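격자무늬 식탁보의 접힌 자국 펴기와 줄 맞추기

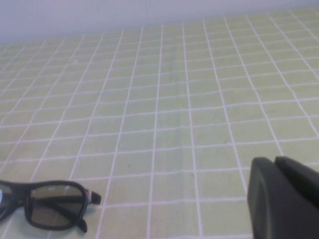
Gadbridge 생활관리팀 · 비품 관리 안내

적용 대상: 연두색 바탕에 흰 격자선이 들어간 천 식탁보. 접어서 보관한 천은 가운데에 세로 자국이 남고, 그 부분을 지나는 가로줄이 살짝 꺾인다. 팽팽하게 펴지 않으면 가로줄이 물결처럼 휜다.

준비물: 분무기, 다리미, 얇은 면포, 줄자, 식탁보 집게 4개

1. 안경, 필기구 등 상판 위의 물건을 모두 치운다.
2. 천 표면의 부스러기를 마른 솔로 털어낸다. 작은 점이 남으면 얼룩인지 확인하고, 얼룩이면 세탁을 먼저 한다.
3. 천을 걷어 다림판에 뒤집어 놓는다. 취급 표시에서 허용 온도를 확인한다.
4. 접힌 선을 따라 물을 고르게 분무하고 면포를 덮는다.
5. 다리미를 밀지 말고 8초씩 눌렀다 뗀다. 밀면 격자가 비뚤어진다.
6. 완전히 식힌 뒤 상판에 다시 깐다. 세로줄 하나를 기준선으로 정하고 상판 옆면과의 간격을 앞뒤 두 곳에서 잰다. 두 값이 같아야 한다.
7. 가로줄은 중앙에서 바깥쪽으로 손바닥으로 쓸어 편다. 대각선 방향으로 당기지 않는다.
8. 네 변에 집게를 하나씩 물린다.

자국이 남아 있으면 4~5번을 한 번 더 반복한다. 다림질이 불가한 천은 분무 후 봉에 걸어 36시간 둔다.

보관: 지름 8cm 종이심에 겉면이 밖으로 오도록 말아 둔다. 접어서 보관할 때는 2월 정기 점검 때 접는 위치를 바꾼다.

문의: Ileana Pop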